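Ruster Cell Program - Equipment Progress Report
June 2021
Prepared by Ashley Marsden for Nigel Bunting, Ellwood Fund

Nigel, this has been a really good stretch for us! The spending plan you approved is holding up, and we now know much better what the next round of money should buy.
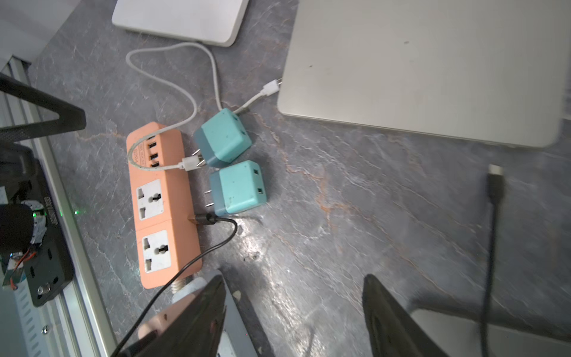
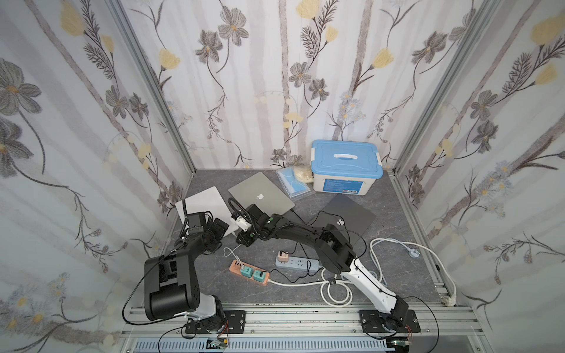
Work at the cell: power strips, charging cables and laptops on the gray work surface.

Cable and plug tasks are where we want to put most of the remaining budget. They are hard on fingertips and hard on wiring, and they teach us more about what to buy than any catalog could. I had planned for one spare set of fingers per arm. I'd now like two, plus a spare wrist camera - the lead time from Jadum is 23 days, and I don't want an arm sitting idle that long over a small part.

Quotes so far:

Jadum, spare fingers and one wrist camera: $884
Wonia, replacement motors and cable sets: $826

Both fit inside the maintenance line with no transfer needed. Wonia will hold its price for 12 days after we confirm, so a quick yes from you would help. Jadum's quote includes shipping and Wonia's doesn't. I've asked for that figure and will send it along.

The second cell is the part I'm most excited about. We priced it two ways, bought complete or built from the same rail and base plates we already use, and building it ourselves looks like the better deal. The team knows the parts and the spares would fit both cells. What I can't give you yet is a fair number for assembly time, and I would rather wait than guess.

Still open: the test props budget. It's small, but used electronics wear out and I'd like a line for them next year - right now they come out of office supplies.

Next steps are the two orders above, then a full parts list for cell two.

Ashley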